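Taking a group to a robotics open day with hand-held grippers, what should we expect?

Asked in Visits and Days Out, Esmont area

I help run an evening class and we have been offered places at the Griltitz open day in January. There are 19 of us. The leaflet says there is a demonstration of household tasks done with hand-held grippers, and that visitors can have a go. Is it worth the trip for people with no technical background? Are there any real robots, and how long does it take?

Answer 1 (accepted)

Went last year with a smaller group. The session I saw was all done by people holding the grippers, one in each hand. You squeeze the handle and the fingers close. They call it the Etell session on the timetable, so look for that name. The task was picking up clothes on a bed, which sounds dull, but most of our lot found it harder than expected.
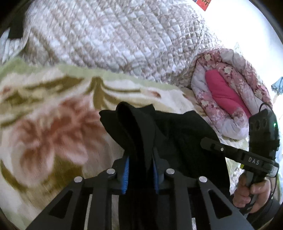
Black cloth held between the blue finger pads, second device on the right.

Dark clothes are easier to follow against a pale blanket, so stand near the foot of the bed if you want to see the fingers close. A turn lasts roughly 20 minutes with the talk included. They take 4 people at a time, so with 19 you will need to split up and some will be waiting. Ring ahead and ask for the early slots.
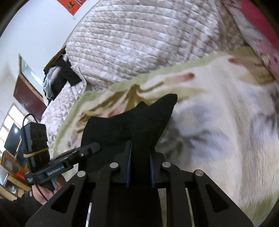 The ones waiting can go round the display boards in the next room or get a tea. There was one robot arm at Ponce, the other building, but it was only switched on in the afternoon. Ask at the desk for the time. If you have anyone with sore hands or wrists, tell them the grip gets tiring and they can just watch.

Answer 2

Parking is terrible. Get the bus.

Answer 3

Agree with the first answer mostly. We were told four to a group as well but they let five in. I would have liked more on what happens to the recordings afterwards, the talk skipped over it. Fine for beginners.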